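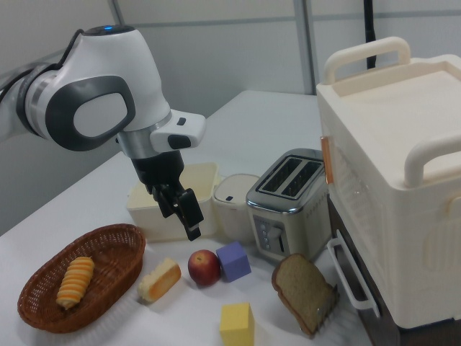 Der Regisseur Yaw Ofori dreht seinen nächsten Spielfilm wieder auf 16-Millimeter-Material, und wer ihm bei der Vorstellung des Projekts am Freitag zuhörte, durfte sich als Besitzer einer Digitalkamera ein wenig schämen. »Zurnow« heißt das Werk, es spielt fast vollständig in der Teeküche einer Behörde, und Ofori will dafür 424 Rollen belichten. Zur Farbpalette gab er nur so viel preis: eine weiße Tischfläche, eine blassgraue Trennwand, davor ein offener Behälter in Creme. Mehr Farbe, sagte er, halte das Korn nicht aus.

Die Produktionsfirma Draron trägt es mit Fassung. Sie hatte nach den Probeaufnahmen vorgerechnet, dass eine digitale Kamera etwa 200 Drehstunden ohne Murren mitgemacht hätte. Ofori sah sich die Rechnung an, lobte das Papier - und bestellte Film.

Entwickelt wird bei Girkano, wo man für den Auftrag eine stillgelegte Maschine wieder in Betrieb nimmt. Sein voriger Film »Frimpong« dauerte 207 Minuten und lief in einem Kino mit 525 Plätzen, von denen die meisten zur Pause noch besetzt waren. Der neue soll kürzer werden, um wie viel, ließ Ofori offen. Drehbeginn ist im November.

Artikel drucken
Artikel per E-Mail versenden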